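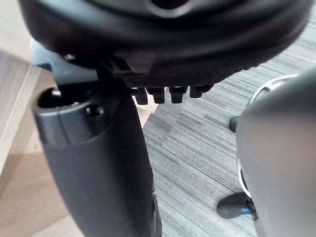
Unit 4: Gloss, sheen and surface texture

Reading before the session: Agbenyega course reader, from page 126 to the end of the chapter. Bring the Skondinel reference card.

## 4.1 Two kinds of reflection

Light falling on a painted or moulded surface is returned in two ways. Part is reflected at the outer boundary, at an angle equal to the angle of arrival. This is specular reflection, and for a clear coat or an ordinary plastic it carries the colour of the lamp. The remainder enters the material, is scattered or absorbed by pigment, and in part comes out again in all directions. This is diffuse reflection, and it carries the colour of the material.

The share reflected at the boundary depends on the refractive index and on the angle. For an index of 1.5 it is 4% at normal incidence and rises steeply towards grazing angles. A floor that looks matt from above may therefore look shiny when viewed along its length.

Dark colours have little diffuse return. The specular part is not larger than on a white sample of the same finish, but it stands out more. Visual ranking of gloss across different colours is unreliable for this reason.

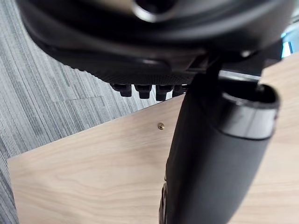

*Fig. 4.2. Smooth glossy black housing with highlights along the upper curves; finely textured band below.*

## 4.2 Measurement

A glossmeter sends a beam at a fixed angle and compares the light collected at the mirror angle with that from a polished black glass standard. The scale is in gloss units (GU). Start at 60°. If the result is above 70 GU, repeat at 20°; if below 10 GU, repeat at 85°. Always state the angle with the value.

Worked case: Kekden panel 2364, air-dried enamel.

| Position | 60° reading (GU) |
|---|---|
| Centre | 73 |
| Lower edge | 50 |

The centre reading calls for a second measurement at 20°. The edge reading does not. The two should be reported separately; a mean would hide the fault. Likely causes of the low edge are overspray, a thin film, or moisture during drying.

The instrument must sit on a flat area larger than its opening. Stray light enters on curved parts and the result is meaningless. Use a flat panel made to the same specification.

## 4.3 Texture and scale

Roughness lowers gloss when the height of the surface features is comparable with the wavelength of light or greater. The reflected beam then spreads over a range of angles.

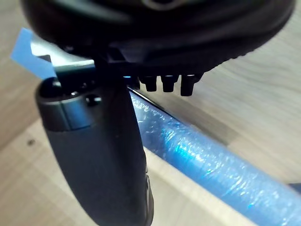 Sheen is the broad, weak brightness seen on a low-gloss surface, mostly at shallow angles. It differs from a highlight in having no clear boundary and no readable image of the source. The dark grey finger in the last figure is matt and smooth, yet its rounded cap has a soft sheen down the left edge. Flat areas of the same finish may show none of this until the sample is tilted. Record sheen at 85°.

## 4.4 Exercises

1. Explain why polishing a matt paint tends to darken its apparent colour.
2. A Flarel varnish reads 8 GU at 60°. State the next step and the form in which the result should be given.
3. Sketch the spread of reflected light for a mirror, a satin paint and chalk, all lit at 45°.

Answers to exercise 2 are marked for units and angle as well as for method.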